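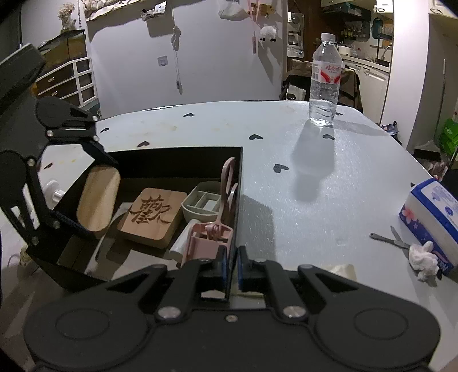

Written by Nadège Leblanc, Pendska Home Organising
October 10, 2018

Hi, I'm Nadège, and I sort out other people's small stuff for a living! Pendska is mostly me, my station wagon and a truly unreasonable number of trays, and we've been going 4 years now out of a rented unit in Trirdale. If you've landed on this page you probably have a drawer you can't shut, or a bench where the nail file, the tissues and last week's mail all live together. Come on in, you're among friends.

I used to work in the office at Le Goff, the stationery wholesaler, and my favourite part of the job (by a mile) was the supply cupboard. People would wander in looking for a stapler and come out twenty minutes later, cross and without a stapler. So one slow afternoon I emptied the whole thing onto the floor, put it back in divided trays, and my manager asked if I'd come and do her bathroom. Then her sister rang. That was pretty much the business plan.

What I do is desktops, dressers, vanities, craft tables, that sort of thing. I don't do garages and I don't do sheds, although I can give you the number of a bloke who loves them. A normal visit runs about 4 hours. We clear one surface, everything goes into an open box, and then we take it out again one thing at a time and you tell me what it's for. Coasters are a good place to begin. People have strong feelings about coasters! The wooden ones with lettering on them nearly always stay, and nearly always end up back out on the table where somebody will put a cup on them.

I like an open box for this, with no lid. Lids are where sorting goes to die — you shut it, you feel marvellous, and it's October again before you look inside. A plain black one is good because you can see what's in it against the sides, and it doesn't show the dust.

Then come the compartments. I'm very fond of a little plastic tray in a quiet colour, pale green or grey, nothing that shouts at you before breakfast. Tall holders with a handle are handy too, the sort you can carry from the bedroom to the kitchen table if that's where the light is better. And for pens, brushes and tweezers I'll usually suggest a small cup with dividers inside, one long section and a few smaller cells. The long section takes whatever you reach for most. The small cells take the fiddly bits, and if you're anything like me one of them will fill up with hair ties no matter what you decide.

I don't sell any of it, by the way. I'll happily use the mugs and jars you've already got. If we do need something, I'll write down the measurements and you can buy it wherever you please. I charge by the visit, $40 extra if you're past the Sterico roundabout, and the first phone chat is free (I do go on a bit, so put the kettle on).
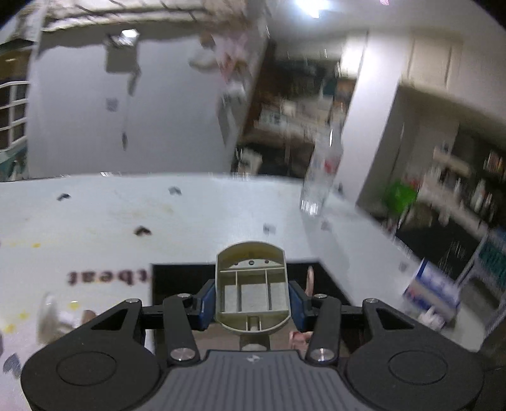

Marlee wrote to say she'd been dreading having someone look through her things, and that by the end she was the one pulling out more drawers. She did think I was too soft on the pens, though, and reckons I should have made her test every one of them on the day. Fair enough, Marlee! I've started bringing scrap paper.

Sentimental things are never rushed, and I won't ask you to throw anything out. Dried flowers, soft toys, the card from your nan, they can all stay if you'd like them to. We just find them a spot where they aren't sitting on top of the scissors.

I take bookings for up to 9 households a month, and I keep a couple of mornings free for people who've just moved and can't find a thing. Visits are in Trirdale and the suburbs either side. You can send me a note through the contact page or post one to PO Box 3017, Trirdale, and please do tell me which surface is driving you mad.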